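How I pack for a fortnight with one small bag

I used to be a dreadful packer. Big case, sat on the lid, still forgot socks. Then I spent a summer hopping between trains and buses, and by the end of it I'd got everything down to one small rucksack that fits under a seat. People keep asking me how, so I've finally typed it up.

You need a bag with a wide zip opening (mine is an old Skisden, no longer made as far as I can tell), a couple of cloth pouches, a table or a bed to lay things out on, and an hour of peace the evening before.

Step one: write the list before you open a drawer

I do mine on the back of an envelope. Start with the days you'll be away, then halve that number, and that's how many tops you get. For a fortnight I go down even further and take four, plus whatever I'm wearing. Two pairs of trousers. Underwear for a week. You will wash things in a sink at some point, so make your peace with it now.

My friend Dinesh Poojary thinks four tops is mad and takes nine. He also pays to check a bag every single time, so there we are.

Step two: sort by fold, then pack

Get everything out and make two heaps. One is for things that like being folded flat — shirts, tea towels, anything stiff. The other is for soft stretchy stuff that's happier rolled.

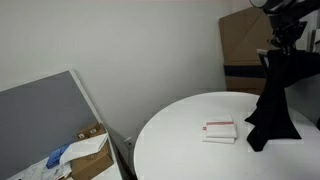

Flat things go in first, against the side of the bag that sits on your back. Fold them all to the same width or the pile will lean and you'll have a lump in your spine by lunchtime. I measure against my hand, wrist to fingertip, which is close enough. You're after a neat square like those white cloths with the thin red stripe, and if one of the layers pokes out a bit, as the bottom one does there, it really doesn't matter. Cloths come with me on every trip, by the way. One for drying up, one for wrapping a jar of something nice on the way home, one for the inevitable spilled yoghurt!

Once the flat pile is in, press down with both hands and let the air out. Don't zip anything yet.

Step three: roll the soft things

Lay a T-shirt face down, fold the sleeves in, fold it in half lengthways and roll from the collar. Rolling from the hem leaves you with a fat end where the neckband is. Ye-rin Bae taught me to turn the bottom few centimetres inside out before rolling, so you get a cuff to tuck the finished roll into. It took me loads of goes to get it right and now I do it with my laundry at home as well.

Tuck the rolls in upright, like bread rolls in a tin, so you can see all of them from the top. Socks go in the gaps. If you've got a Clodano pouch or something like it, put the underwear in there and lay it across the lot.

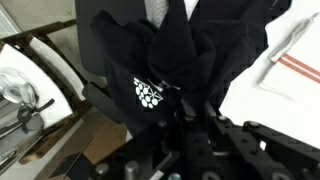
Colour is where most of the weight gets saved, oddly enough. If everything goes with everything, you can drop a third of the list without noticing. I stick to dark tops because they hide coffee and need less washing, and then I can never tell them apart in a dim hostel room at six in the morning. A print sorts that out. Something like that white cluster of dots, a bit like a bunch of grapes, shows up nicely on dark cloth, so roll with the print on the outside and you'll know which top you've got hold of.

Step four: the last bits

Wash things go in last, in a sealed bag, right under the zip. Chargers in a side pocket. Shoes are the awkward one. Wear the heavy pair and pack the light pair sole to sole down one edge, stuffed with whatever's left over. A rain jacket can be squashed into almost any corner.

Now zip it up and walk round the block with it on. I mean it! If your shoulders are moaning by the time you get back, take out the thing you were unsure about (there's always one) and zip it up again. Mine was a hardback last time. I put it back on the shelf and bought a paperback at the station.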